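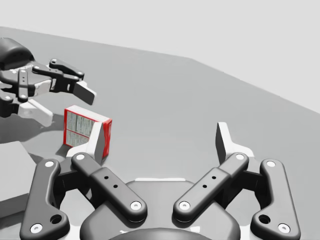
PKG 506 - Packaging and Shelf Life
Week 4 notes, 23/08/2018

Leftover from last week: moisture. Did not finish the sorption curve, read it in the book, it will be on the midterm.

Today: why cartons fail in storage

Compression strength. Lab number is measured fresh, dry, flat load, short time. Warehouse gives you none of those. Stack sits for weeks, board creeps, bottom layer goes first. Never design to the lab number.

Humidity is the big one. Board at 90 percent RH loses a large share of its strength, how much depends on the grade and the liner. Cycling (day/night) is worse than steady damp. Know why: fibers swell, shrink, bonds let go a little each time.

Overhang. Carton corners carry most of the load. Hang the corners off the pallet edge and you have thrown that away. Same for column stacks that drift out of line.

Interlocked vs column stacking - interlocked is steadier in a truck but corners sit on panel centers, so weaker. Trade off. Expect a short question.

Case: Grutitz dry soup mix. Carton passed every test, then collapsed at the distributor in November. Unheated shed, wet floor, pallets 2 high. Supplier (Narkon) had switched to a lighter liner, spec only gave total weight so technically they were fine. Moral for spec writing: say what you want from each layer, not just the total.

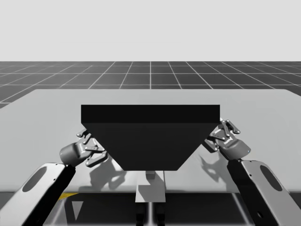
Second case, Meng tea bags. No collapse at all, the problem was odor pickup from the inks on the outer carton. Inner wrap was plain paper = no barrier. Fixed with a coated wrap. Cost more, complaints stopped. We'll come back to this under migration.

Terms to know: creep, edge crush, burst, caliper, headspace, safety factor, RH

Safety factor: multiply the expected load up to cover time + humidity + handling. Table is in the Fleltorex handout, bring it Thursday. Dont memorize the table, know how to use it.

Homework: problems 2 and 4. Show units. Last time half the class lost points on kg vs newtons, please chekc.

Next: closures and seals, start of chapter on flexible film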